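The Hay Fever Capital of Nowhere Much

Cludstead in spring. Eyes first, then the nose, then the back of the throat, in that order. Ask anyone.

I got off the morning bus with one packet of tissues and had finished it before I found the motel. The woman at the desk didn't look up. Slid a box across the counter, went back to her crossword. There's a box on every flat surface in this town. Post office, pub, the bench outside the swimming pool. The hardware store sells them by the carton next to the potting mix.

It's the rye grass, mostly. Paddocks of it on three sides, sown decades ago for the dairy herds and left to do what it likes since the herds went. On the fourth side, plane trees, a whole avenue of them, planted by a council that liked shade and had evidently never sneezed. When the north wind gets up the two lots meet over the main street and you can see it sitting there. A sort of yellow smear above the bakery.

Toshio Nakajima has been measuring that smear for most of his adult life. Not his job – he taught woodwork at the high school until he retired – but he has a trap on his roof, a little drum with sticky tape round it, and every morning he climbs up, changes the tape, and takes the old one down to a microscope in the laundry. Then he counts. Grains per cubic metre. Anything over 50 is a bad day by the usual grass scale, over 100 is extreme. His worst reading last season was 142.

"I stayed inside that day," he says. "I did my tax."

He writes the numbers on a blackboard by his front gate. People drive past to check it before hanging out the washing. There are apps for this now, of course, but the nearest offical counter is two valleys over and gets a different wind. The blackboard wins. When he was in hospital with his hip, his neighbour Shigeru Kamata did the climbing and the chalk, and got told off by phone for rounding.

Kamata runs the chemist. Small shop, long queue. He started keeping a tally of antihistamine sales against the blackboard, just out of nosiness, and the two lines go up and down together like they're holding hands. Except they don't quite. Sales lag by a day. People wait until they're miserable, he reckons, and then want it fixed by lunch.

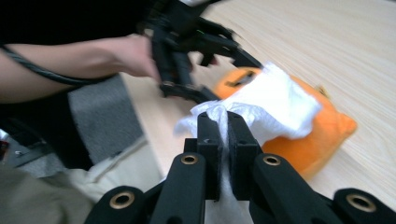

Tissue season: no soft toy in the district is safe.

His advice, which he gives to everybody whether they ask or not, is start the nasal spray early. Weeks early. The steroid sprays need time to build up and most people use them wrong anyway, aimed straight at the middle of the nose, sniffed hard, swallowed. Head slightly forward, he says. Point it out towards the ear. Gentle breath. He demonstrates on himself, at the counter, with customers waiting.

Then there's the thunderstorm business. Less funny. Rain breaks the grains into bits small enough to get right down into the lungs, and people who've only ever had a runny nose find they can't breathe. There was a bad evening here some years back, the ambulance did trip after trip to the base hospital and the school gym was opened up with chairs. Everybody has a story from that night and they tell it quietly. Kamata now puts a sign in the window when a storm is forecast on a high day. Windows shut, puffer handy, stay in. Nothing fancy.

Why live here then? I asked that a lot. Got a lot of shrugs. Houses are cheap. The river's good. One bloke at the pub told me he'd moved to Flekside, up on the coast, to get away from the rye, lasted one winter and came home. Turned out he was allergic to the mould. "At least this lot clears off by Christmas," he said, and blew his nose.

The population sign on the way in says 1281. Someone has added a tissue box in black texta, rather well drawn, and the council has left it alone.

There's been talk of pulling out the plane trees. Letters in the paper, a meeting that ran late. Nakajima is against it, which suprised people. His counts say the planes are only bad for a few weeks and the grass does the rest, and anyway he likes walking under them. What he'd rather see is the road verges slashed before they flower instead of after. The slasher is booked by the shire according to a roster, and the roster was drawn up in an office a long way from any grass. He's written to them 44 times. He keeps copies. They did come early once, two years ago, by accident he thinks.

I went up the ladder with him on my last day. Half past six, no wind, the paddocks that silvery purple colour they go when they're about to let rip. Pretty, if you could see it, my eyes were streaming. He unclipped the drum, held the tape up to the light, made a small noise.

Down in the laundry he counted for most of an hour, and I drank tea and went through another half a box. Then out to the gate with the chalk. A ute slowed down, the driver read the board, swore, and wound his window up.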